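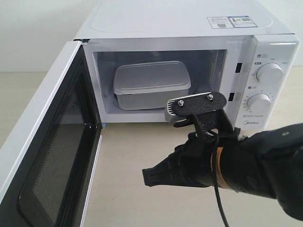
Search the club site
Enter keywords Go

Haltar Robotics Club: Frequently Asked Questions

Who can join?
Anyone in years 9 to 12. You don't need to have coded or built anything before. Plenty of our members started out not knowing which end of a screwdriver to hold, and they're now the ones fixing the wiring!

What are you working on this term?
The kitchen challenge, and we love it. Teams program the arm to handle everyday jobs with a microwave: opening the door, taking a lidded container out, putting one in, turning the knobs. It sounds like nothing until you try it. A door swings in an arc, so the arm has to follow a curve the whole way (our first go at the maths filled a whiteboard).

Is there real food in the container?
No food, please. The oven stays unplugged during practice too.

Do we build the arm ourselves?
The arm is shared by all the teams. You design and print your own gripper tips, and you're welcome to try as many shapes as you like.

How is the Wumisent Cup scored?
Each team gets 15 minutes on the bench. A perfect run is worth 1,000 points, with 400 of those for the door alone. Our best practice score so far is 463, and the cheer could be heard in the car park.

When is it?
In March. Team names need to be in by January 30, 2022.

What does it cost?
Nothing for members. Bring a laptop if you have one, or borrow one of ours.

Can parents come and watch?
Yes, please do! Stand behind the yellow line while the arm is moving.

Who do I ask about anything else?
Kamala Achari runs the sessions and is happy to talk about joints and torque for as long as you'll let her.

Comments

Booker Escobedo: Can a year 8 come along if her brother's already in?

Kamala Achari: Sure, Booker, bring her to a practice and we'll find her a team.

hoxha_fan: Do the tips have to be one colour? Ours is half purple because the filament ran out

Kamala Achari: Any colour you like. Half purple is great!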